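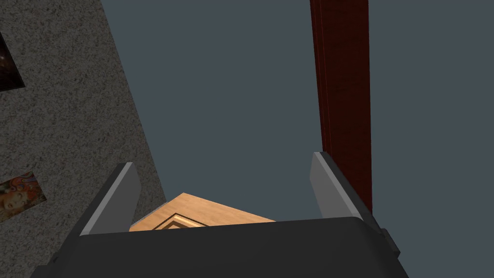

Home | Notebook | Screenings | Loans | Contact

25 January 2026

Print check, Clomeck (animated feature, Barrientos cut). Reels 1 and 2 only, ran out of time.

Reel 1 fine. Light scratches at the head, nothing through the title. Color has gone a bit pink in the night scenes, worst in the train station dream. Still showable.

Reel 2: bad splice right before the sister opens the door. Jumps two frames and kills the scare. Remade it with tape, ran it again, holds. Soundtrack pops at the same spot, can't fix that here.

Subtitles. Lech Rutkowska sent the new file, 793 lines. Lines 363 on are late by 17 frames, so I guess it was timed to the Lameck disc, which has the longer nightclub scene. Ask Lech before anyone starts shifting things by hand. Also "the understudy" turns into "the substitute" halfway thru. Pick one. I like understudy.

Anas Amrani wants to pair it with the Nellaleo short. Good idea but the short is loud and ours opens almost silent. Short goes second? Or a break between. Talk to him.

To do:
- reel 3, reel 4
- new leader for reel 2, old one is shredded
- check teh lamp hours
- program note, don't give away the ending this time
- loan is up in September, put it on the wall

Last updated: 25 January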